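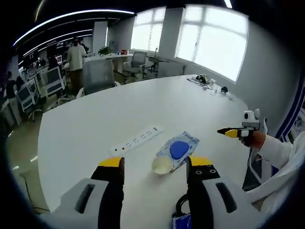 A plain paper cup will do for the drip test.

How to check a dripping tap before you spend money on it
By Elaine Teixeira

Filed under: Kitchen and bathroom, Water

Every winter my inbox fills up with leak gadgets. There are clip-on flow sensors, little pucks that sit under the sink and shout at your phone, and tablets for the cistern at a price that ought to embarrass somebody. I have tried a few. Most told me the tap was dripping, which I could hear from the stairs.

What you want to know is how much water you are losing and where from. A cup, a kitchen scale and a look at the meter will tell you that over one evening and one night. If the answer is "not much, and from the tap", you need a washer or a cartridge. If it isn't, you may be about to mend the wrong thing, as I nearly did in January.

What you need

A paper cup, or any light cup that fits under the spout
Kitchen scales that read in grams
A clock or phone timer
A pencil
Food colouring, the darkest you have
Access to your water meter

You do not need a measuring jug. The marks on most kitchen jugs are no use for small amounts, and one of mine disagrees with itself depending on which side you read. Water weighs a gram per millilitre, near enough for taps, so weigh it.

Step 1: Leave the tap alone

Turn it off as you normally would. Don't wrench it. Plenty of people crank a worn tap shut, declare it cured, and chew up the seat so that the next washer won't seal either. If you have a lever mixer, set it where you usually leave it. Some drip only with the lever pointing at hot, so note the position.

Wait five minutes. Water left in a long spout can dribble out after you shut off, especially on the tall swan-neck sort, and that isn't a leak.

Step 2: Catch the drip

Weigh the empty cup and write the figure on the side in pencil. Stand it under the drip and start the timer. If the cup is light and the sink slopes, put a folded cloth underneath.

Twenty minutes is a fair test for a steady drip. For a slow one, give it an hour. Counting drops is often recommended and I don't see the point. Drops vary in size from spout to spout, and you lose your place the moment someone asks where the scissors are.

Step 3: Do the sum

Weigh the cup again and take off the weight of the empty cup. My kitchen tap in Sellow gave 200 grams in 20 minutes. That makes 600 ml an hour, or 14.4 litres a day, which is a bad drip by any standard. Yours will probably be less.

Now be careful with those charts that turn your result into pounds a year. They tend to assume the drip never changes, and the ones on gadget websites seem to pick a generous price for water. Use the rate on your own bill, and check whether sewerage is charged by volume too, as it often is. If you aren't on a meter, the leak costs you nothing extra on cold water. It is still worth mending, but don't let anybody frighten you with a figure. A hot tap is another matter, as you have paid to heat what goes down the plughole.

Step 4: Read the meter overnight

This is the step most guides leave out. Last thing at night, when everyone has finished in the bathroom, read the meter, including the red digits. Read it again first thing in the morning before anyone runs a tap or flushes. Check that the washing machine isn't on a timer, and that any water softener isn't due to run. Mine rinses itself in the small hours of Friday, so I avoid that night.

On my meter the last three digits are litres. At 11 pm they said 936. At 7 am they said 961. That is 25 litres gone in eight hours.

The tap could account for 4.8 of them. Something else was taking the other 20, and it had been making no noise at all.

If your two readings match what the cup says, or come within a litre or so, you can stop looking and go to step 6. If the meter has moved a good deal more, carry on.

Step 5: Suspect the toilet

Modern cisterns with a push button overflow inside, straight into the pan, so you never see a puddle. Dry the back of the pan with toilet paper, lay a fresh dry sheet against it above the water line, and leave it half an hour. If it is wet, water is getting past.

Then put a good squirt of food colouring in the cistern and leave that for another half hour without flushing. Colour in the pan usually points to the flush valve seal. A wet sheet with a full, over-high cistern usually points to the fill valve. Look at the level against the overflow before you buy either. The special dye tablets do the same job as the food colouring and I can find nothing in their favour except that they don't stain your fingers.

Mine was the flush seal. It came out with a quarter turn, had a bit of grit stuck across it, and went back after a wipe. Cost: none. I had been on the point of ordering a whole new valve.

Step 6: Mend the tap

Turn off the water at the isolating valve under the sink, or at the stopcock if there isn't one. Open the tap to let the pressure off, and put the plug in so that you don't lose the screw.

If the tap turns several times from shut to open, it most likely has a rubber washer. If it goes from off to full in a quarter turn, expect ceramic discs. A lever mixer has a single cartridge. Take the old part with you to the shop. I was assured that the cartridge for my Nultetti mixer was "a standard size". The first one I bought was a different standard size. The counter at Malinowski in Skunstead matched the old one in a minute, by holding the two side by side, which is more than the online part finder managed.

Wipe out any grit before you fit the new part. Tighten it until it is snug and then stop. Turn the water back on slowly.

Step 7: Test it again

Put the cup back for another 20 minutes and read the meter overnight once more. I know this is dull. But a tap that looks dry straight after a repair can start up again by bedtime, when the mains pressure rises, and you would rather find out before the tools have gone back in the shed.

When to call a plumber

Call one if the isolating valve won't shut, if the meter keeps moving with the inside stopcock closed, or if the tap body itself is weeping. In the second case the leak may be in the supply pipe between the meter and the house. Ring your water company first and ask what help they give with that, before you agree to anyone digging up the path.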